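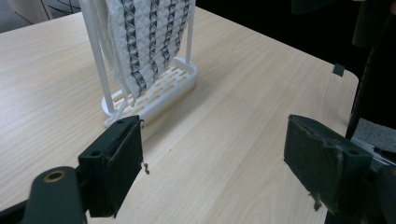

Dish Towels: How We Dry and Fold Them at Rotside

The kitchen linens at Rotside have been a sore point for a while. Towels were going into the drawer damp, the drawer smelled, and by Saturday there was usually nothing clean to dry the coffee cups with. We talked it over after the last shared lunch and settled on a simple routine. It starts this month and applies to the upstairs kitchen and the small one by the back stairs.

We now have 343 cloths in circulation, counting towels, napkins and the older rags. That number surprised most of us. The inventory was done for the Prorkitum budget, and it took an evening. A lot of the cloths had been hiding in the cupboard over the fridge, and a few had gone home with people and come back.

The main change is that wet cloths get hung up as soon as you are done with them. Please don't leave them on the counter or over the faucet. A white plastic stand with a slotted tray works well for one or two small cloths, and the slots keep the cloth from sitting in its own drips. Spread it out as much as you can. A towel left in a wad will still be damp in the middle the next morning, especially the textured kind.

If you find both stands full, use the line in the laundry room. Clothespins are in the coffee can on the windowsill. Anything with grease on it goes straight into the wash and should not be hung with the rest.
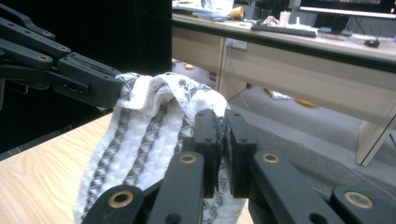

The textured towels need a little more attention than the flat ones. They soak up more, take longer to dry and come out of the dryer full of creases. Take them out while they are still slightly damp, give them a good shake, and pull the corners out before you lay them down. If you pull only in the middle, the edges curl and the fold never sits straight.

Frayed edges are fine. Trim the long threads with scissors and keep using the cloth. Please don't pull on a loose thread, as the weave can open up along the whole side. When a towel gets thin enough to see light through, move it to the rag box under the sink. The rags go to the bike shed and the paint closet, and we never seem to have enough of them.

Wash everything on warm with the regular powder. Skip the fabric softener. We bought a jug of it last winter and the towels stopped soaking up water, so the rest of the jug is on the free shelf if anyone wants it for something else. Keep white cloths apart from the red aprons. Several of us learned that the hard way in the fall.

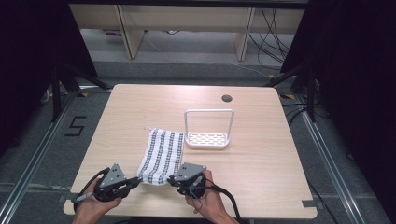 Napkins get folded flat on a table. Doing it in the air or against your chest is quicker, but they come out crooked and then the stack leans. Lay the napkin down, smooth it from the center out, and work out any bunching along the bottom edge before making the first fold. If it has a loop or tag, fold so that it ends up inside. With striped ones, use the stripes as a guide. Fold in half along the stripes, then in half again the other way, and press down with your hand.

The same goes for the dish towels, except that they get folded in thirds the long way first. That makes a narrow strip that fits the drawer once it is folded over two more times. Stack them in piles of 10 with the folded edge facing out. The drawer holds 80 if they are done this way. Before, we had trouble getting it shut with half of that.

Napkins live in the basket on the sideboard, and towels in the second drawer down. The top drawer is for potholders only. The labels have been redone and the old ones peeled off, glue and all.
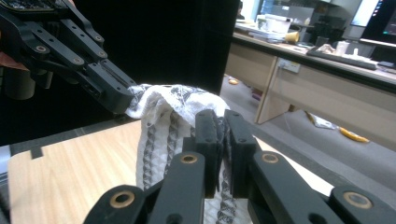 A patterned towel held by its upper corners over the table.

Big towels are easier with one corner in each hand. Hold them over the table and let the pleats drop before setting them down.

There is 300 dollars set aside for new linens. We are leaning toward plain white flat-weave towels from Bridorlow, which dry faster, but the patterned ones from Xolalpa have held up well and some people like them better. If you have a preference, write it on the sheet on the pantry door by the end of the month. Also, the laundry room iron is still broken, so please stop plugging it in.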